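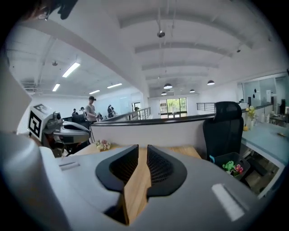
How do you teach a robot to pick up a flower?

You could try telling it, but a robot doesn't know what "gently" means, or "a little to the left, please." So people show it instead, much the way a grown-up once showed you how to tie your shoes – slowly, and a great many times.

One way is to use a gripper you hold in your own hand. It has two soft-looking black pads that face each other, a bit like your thumb and pointer finger. You squeeze, the pads close, and a camera riding on the gripper records what you do. Later, a computer studies the recordings and learns which moves go with which views.

Another way is remote control. You sit or stand nearby and steer the robot's arm yourself, and it remembers the moves you made.

Edin Kos, who teaches robots at Folen, showed one how to put a toy in a basket over 900 times! He moved the toy to a new spot each time, so the robot would learn to look for it wherever it was.

Want to try? Ask a friend to be the robot, hold their wrist, and guide their hand to a pencil. Then move the pencil and let them have a go alone.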